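Rameo Wrist Kit: Set-up Guide
Section 3. Recording your first batch of examples

Last changed 20 Jul 2018

By now you should have the arm bolted down, the wrist camera plugged in and the Sonach recorder showing a live picture. If the picture is upside down, go back to Section 2 and flip it there. I once left mine upside down for a whole afternoon and then had to throw the lot out, so please check!

I wrote this section the way I do the job myself, on a wooden tabletop with a pile of plastic play pieces. You can use other things (I've had good luck with kitchen stuff), but the steps stay the same.

3.1 Before you start

You'll need:
- the arm, with the black fingers fitted
- the Feltow hand controller, charged
- the Sonach recorder with at least 400 gigabytes free
- a tray or board to work on, plus small pieces that the fingers can close on without straining
- a soft cloth

Wipe the lens with the cloth. A fingerprint that you'd hardly notice on the live picture shows up as a gray smear in every single example, and the learner will happily treat it as part of the world.

Caution: Keep your free hand off the table while the controller is awake. The arm goes where the controller goes, and it doesn't know your knuckles from a toy.

3.2 Laying out the table

1. Put the tray or board where the fingers can reach both its near and far edges. Drive the arm out to each corner and back before you record anything.

2. Add labels if your task uses names. Short words in black print on white work best for me. It's fine for a label to end up sideways to the camera. You want some of those, because the learner will meet them later on.

3. Set out the pieces. Let them sit close together and partly hide each other. My early layouts were far too tidy, with everything spaced out like a store window, and the arm learned to cope with store windows and very little else.

4. Leave the odd item at the outer edge of the table, away from the main group. Real tables have things on them, and you'll be glad you did this when you get to Section 5.

5. Look at the light. A soft shadow from the gripper is fine and I'd keep it. A hard black one that swallows the small pieces is trouble, so pull the shade or move the lamp.

Note: Don't scrub every stain off the wood. Marks and smudges are welcome in the examples. Sticky spots are another matter, so do clean those.

3.3 Recording one example

1. Bring the arm to its rest position and wait for the recorder's green light.

2. Press the side button once. You'll hear a click, and the counter on the recorder goes up.

3. Move in toward the tray at an easy pace. I think of it as the speed you'd use to set down a full cup of coffee. Go faster and things near the edge of the picture start to blur (a little of that is okay, a whole example of it isn't).

4. Slow right down as the fingers come in over the rim. At this point the camera is so close that the gripper blocks a good part of your view, and you have to trust the live picture instead of leaning over to peek. The picture I go by looks like so, with the orange rim running up the middle and one finger over it near the "Sauce" label:
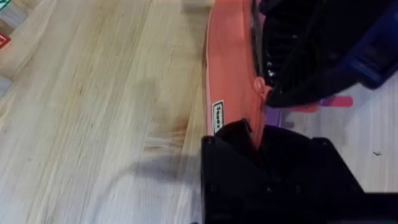 5. Close the fingers on your piece with the trigger. Squeeze gently and stop when the force bar turns yellow.

6. Lift, carry the piece to its target and let go. If you drop it, keep recording, pick it up again and finish the job. Those recoveries are some of the best examples you'll get!

7. Return to rest and press the side button again to stop.

Caution: If a finger presses down hard on the rim, the arm will stall and beep. Let go of the trigger and raise the controller straight up. Pulling sideways can drag the whole tray along with it, and I have the scratches to prove it.

3.4 Keeping or tossing an example

Play each one back right away, while you still remember what you meant to do. Toss it if the recording stops early, if your hand got into the picture, or if the live picture froze partway. Keep it if it's just a bit clumsy. Clumsy is fine.

Shuffle the pieces after every 3 examples. My first usable set came to 291 kept examples, and the Thygesen trainer took it without complaint, though it did ask me to rename the folder (no spaces, please, it hates spaces).

Note: The August update moves the toss button next to the save button. I'm not a fan either. Until you get used to it, turn on "Ask before tossing" under Settings, Recorder.

When your folder is full enough, leave the arm at rest, unplug the controller, and go on to Section 4, Copying examples to the trainer.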